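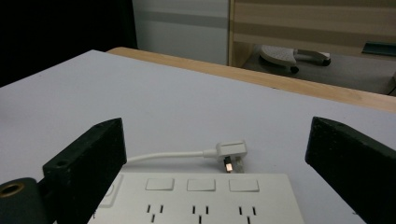 Bretusetti adds plug insertion to hand-held demonstration set

KUDESDALE - Bretusetti, the automation software firm based in the Kudesdale business park, has added a plug-and-socket task to the set of manual skills it records with hand-held gripper tools. The company said in April that the new task covers picking up a plug from a tabletop, turning it to match the outlet and seating it in a power strip with several switched sockets.

The recordings are made without a robot arm. An operator holds a two-finger gripper fitted with a camera, closes the fingers with a trigger and carries out the task at normal working height. The camera view and the opening of the fingers are logged together, and the path of the tool is worked out afterward from the video. A policy trained on the result is then run on an arm carrying the same fingers and the same camera mount.

Bretusetti has recorded 2621 demonstrations with the hand-held tool across all tasks, of which 348 are plug insertions. A further 169 insertions were recorded by remote control, using a leader arm on one bench and a follower arm on the next. The remote set is smaller by design and is used mainly for comparison.

Insertion is harder to teach than the pick-and-place work that makes up most of the collection. A cup set down a finger's width off target is still on the shelf. A plug that arrives at a slight angle stops on the face of the socket, and the operator has to back off, correct and push again. Bretusetti keeps these corrections in the training data. Its earlier practice was to cut them out, and the policies trained on the trimmed recordings tended to press harder when they met resistance instead of backing away.

The plug itself causes a second problem. When it rests on its side the prongs point down toward the strip, and the fingers have to take hold of the body in a way that leaves room to rotate the prongs downward. Operators are told to choose the grasp with the socket in mind, even if a quicker one is available. If the first grasp is poor they may set the plug down and take it again, and the second grasp is logged as part of the same demonstration.

The cable is the third. It pulls on the plug by an amount that depends on how it lies, and the camera sees only part of it. The current protocol asks operators to change the lie of the cable between takes and to vary the starting position of the plug, so that a policy does not learn one fixed layout. The strip is also moved and turned between sessions, though it is not clamped. Operators may steady it with the free hand only in a separate two-hand version of the task, which is stored apart from the rest.

All recordings are made with the strip disconnected from the mains. The same rule applies when a trained policy is tested on the arm.

The hand-held tool used for the work is the Hirik, which Bretusetti builds in its own workshop. It weighs less than the wrist assembly of the follower arm, and the company has not tried to match the two. The fingers are a shared part and are swapped as a pair when the faces wear. Bretusetti said a worn face changes how far a smooth plug body slips during the push, and that recordings made with badly worn fingers are now marked in the log. Older recordings carry no such mark.

Comparison between the two methods is still under way. Hand-held recording is faster per demonstration, and new operators need less practice before their takes are accepted. The main cost is in processing. Tracking can fail when the tool is held close to a plain white surface with few features to follow, and a tabletop with a pale finish gives the software little to work with unless the edge of the table or the room beyond it stays in view. Takes with lost tracking are dropped, and Bretusetti has not said how many.

Remote control avoids the tracking step, as the follower arm reports its own joint positions. It also guarantees that every recorded motion is one the arm can make. Hand-held takes carry no such guarantee, and a person will readily turn a wrist past the limit of the arm. A filter rejects these before training. On the other hand, the remote operator feels very little of the contact at the socket, and the recorded insertions are slower, with long pauses just above the outlet.

The processing software was written with Atanasov, a measurement contractor that has worked with Bretusetti on camera calibration for 4 years. Atanasov also supplies the calibration boards and checks the lens on each Hirik before it is issued. A tool that has been dropped goes back for a new check, and takes recorded between the drop and the check are held out of the set until the result is known.

Test results on the follower arm are limited so far. Policies trained on the hand-held set reach the socket and line up the prongs more often than those trained on the remote set, according to the company, but the final push remains the weak point for both. Failures fall mostly into two groups: the plug rotates between the fingers as the prongs touch, or the arm stops short and opens the gripper with the plug resting on the socket. Success rates will be published once the test procedure is fixed. The present one allows the person running the test to judge whether a plug is fully seated, and Bretusetti wants a measured depth in its place.

A change to the tool is planned as well. The next Hirik will carry a force sensor behind one finger, giving a signal at the moment of contact that the camera cannot supply. The sensor adds a cable of its own along the grip, and the first version has been sent back to the workshop over noise on that line. Existing recordings will not be repeated with the new tool, and the two sets will be kept under separate version numbers.

Unplugging is next on the task list, followed by pressing the switch that belongs to a given socket. The second will be recorded both alone and as the last step of an insertion. Bretusetti has asked its operators to use all the sockets on the strip in equal share, as early takes leaned heavily toward whichever was nearest the plug.

The plug insertion recordings are available to the firm's existing partners on request. A wider release depends on a review of background material in the video, as the camera often picks up parts of the room behind the bench. Bretusetti expects to finish that review before the sensor version of the Hirik goes into use.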